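Home About us What we clean Areas Get a quote Contact

About Trirbridge Paving Care

Hello! I'm Karla Quezada and I look after big bits of ground. Paving, steps, forecourts, the open square outside your office that everybody walks over and hardly ever looks at. I've been doing it long enough that I can't cross a car park without staring at my feet, which drives my family up the wall.

I started on my own one January with a second-hand pressure washer and a van that wouldn't go into third. My first paid job was a patio for a lady in Orkurness who wanted the moss off before her daughter's party. She told her neighbour, the neighbour ran a small hotel with a courtyard, and things went on from there. We're a team of 3 now, with a much better van (all the gears!), and most of our work is for offices, colleges and housing blocks.

What I love most is a really large plaza. Big square slabs in a pale stone colour, good straight joints running off into the distance, trees and buildings at the far end. On a bright day a clean one almost dazzles you. They look simple, but pale paving shows up every splash of coffee and every blob of chewing gum, so we'd much sooner come little and often than turn up once every few years and try to work a miracle. 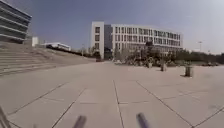

Joints are the other thing. People ring up about the slabs and I end up talking to them about the gaps in between, sorry in advance. If weeds get going in there, or the filling washes out, water starts getting underneath and before long you've got a corner that rocks when you tread on it. We go along the lines by hand with a narrow brush first, then wash at a low pressure, and we'll top up the filling if it needs it. A blast on full power looks great for an afternoon and can do a lot of harm.

Then there are steps, and I do like a wide flight of concrete steps. Long shallow ones are a favourite place for people to sit with a sandwich, so they get grubby in their own special way. We start at the top and work down, one tread at a time, and we sweep out any leaves and clippings from hedges or planting up above before any water goes near them.

The longest flight on our books has 31 steps and I know every one of them personally. We do that one early, before the office crowd arrives, and have a bacon roll afterwards.

We work within 70 miles of Orkurness. For very small jobs there's a minimum charge, so do ask first, and if it's only a doorstep I'll probably just tell you which brush to buy. Send me a few photos and a rough size and I'll ring you back, normally the same evening once I've got my boots off.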